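Why my gripper stopped too early

For two evenings I believed that my planner had a mistake in it. I work on a small grasp controller, called Fikby, and I test it in the simulator before it goes near any real arm. The approach towards the worktop always ended too high, and the log only said "goal reached".

I ran 251 approaches with different starting poses. In 192 of them the height error was the same, 27 mm. An error that repeats so nicely is usually a wrong constant, so I stopped reading the planner and looked at the frames.
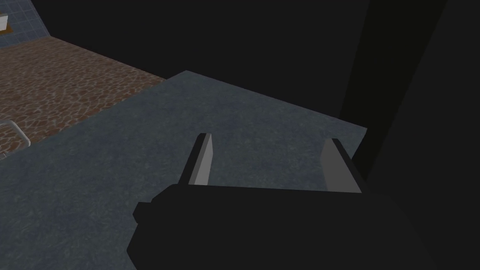

Page last changed: February, 22:40

From the wrist view the fingers are open and the grey slab shows between them, so there was nothing held that could confuse the controller. I then compared the tool frame in the robot file with the one in Rerniron, our planning package. They did not agree. One was placed at the fingertips, the other at the finger base – both had the same name.

I have now renamed the second frame and added a check at start-up, which compares the two files and refuses to run if they differ. The check is in the Lonthorpe branch. The dark areas of the view still give me poor depth values, and I will look at this next.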